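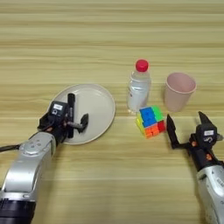

Antonina Vasylenko would like the Terermont branch library to stay open past 5 p.m., and she said so in the first reply to the council's survey on library hours. The survey closed in August with 510 responses.

Rocío Ocampo, who manages the branch, read each of them. "People were very direct with us," she said. "Many finish work at the same time we lock the doors, and they have been asking for a change for years."

Under the revised timetable, the branch will open at 10 a.m. and close at 7:45 p.m. through the winter. Ms Ocampo confirmed that staffing levels will remain the same - the later finish is offset by a later start.

Asked whether morning visitors would be disadvantaged, she acknowledged the concern. "Our nine o'clock regulars are not pleased, and I understand that. The Plemen branch will keep its early opening, and the bus between the two centres runs every 50 minutes."

The library will also raise its catalogue of large-print titles to 900. Borrowing limits and the fee for interlibrary loans are unchanged.

Ms Ocampo said the new hours would be reviewed in spring. "If the evenings are quiet, we will look at the timetable again."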